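Conneely Community Help > Recording and Playback > Tracking and sync

Gripper poses drift apart when both hands stay close together

Posted by ikermontes in May, edited once for tone

I'm using the two-handed setup with the Conneely recorder and the Vumex pose estimator, everything at default settings because the last time I touched a setting I lost an afternoon. The task is about as glamorous as it sounds: pick up a charger adapter and plug it into a power strip. The policy we want to train needs the relative pose between the left and right grippers, and that is exactly the number I can't trust.

Each hand on its own looks fine. Replay only the left trajectory and it's smooth, replay only the right and it's smooth. Put them in the same world coordinates and the fingertips, which I was physically touching together at the start of the take, end up somewhere between "nearly touching" and "passing through each other like ghosts." It gets worse over the take. By the end, the replay has me inserting the plug confidently into the table. 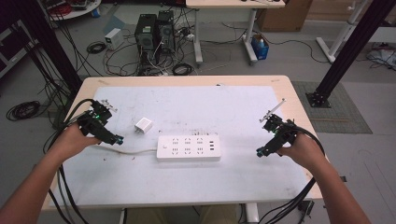
My bench, both grippers over the mat, adapter and strip between them.

Things I have tried: restarting the recorder, restarting the computer, recalibrating the cameras, recalibrating the cameras again but more carefully. The reprojection error after calibration is lower than I have any right to expect, so I don't think it's the lenses. I log the inertial data at 500 Hz. Takes that are mostly big arm movements come out better than takes where I hover over the strip fiddling with the plug, and this strikes me as backwards.

Is there a setting for this, or do I have to write my own alignment? I would like very much not to write my own alignment.

Iker Montes

Dukedside

Two separate problems, I think, and they are making each other look worse.

First, the map. By default the estimator builds one map per gripper and lines them up once, at the start of the take. After that they go their own ways. If you want a relative pose you can use, you need both trajectories in a shared map. Do a slow mapping pass with one gripper before you record anything, pointing it at the room as well as the table, save that map, then localize both grippers against it. In the config it's shared_map: true and you give it the path to the saved map. If you leave the path blank it falls back to separate maps and mentions this once, in gray text, in a log you weren't reading.

Second, the mat. A big plain white surface gives the tracker very little to hold on to, and when you hover over the strip that's most of what the cameras get. The smudges help less than you'd hope. Big movements bring the room back into view, the tracker finds the furniture again and the pose snaps back. So your result isn't backwards at all. Tape something with texture around the border of the mat, printed tags if you have them, and keep it out of the middle so the policy doesn't learn to love the tags.

Then check your time offset. Wave both grippers together, plot angular speed for each, and slide one until the peaks match. If they need to move by more than a couple of samples, fix that before you bother with anything spatial.

marirura_mike

have you tried turning down the exposure. fixed mine. different problem though

ikermontes

Reporting back. The path was blank. I found the gray text.

With the saved map, the fingertips meet at the start and still meet at the end, or close enough that I've stopped seeing ghosts. The time offset was there too, 2 samples, always the same direction, so I've put it in the config as a constant and am choosing not to wonder about it. Texture around the border made the hovering parts visibly calmer. I reran the estimator on 195 of the old takes and most of those are unusable in the new map, as the mapping pass came after somebody (me) had moved the furniture.

Exposure I left alone, but thank you.

Dukedside

For the old takes, build a map from one of them and use that as the shared one. Pick a take with plenty of arm movement. You'll still lose a few, but it beats recording them all again. Filter on tracked keyframes afterward and throw out anything that relocalizes in the middle of the insertion.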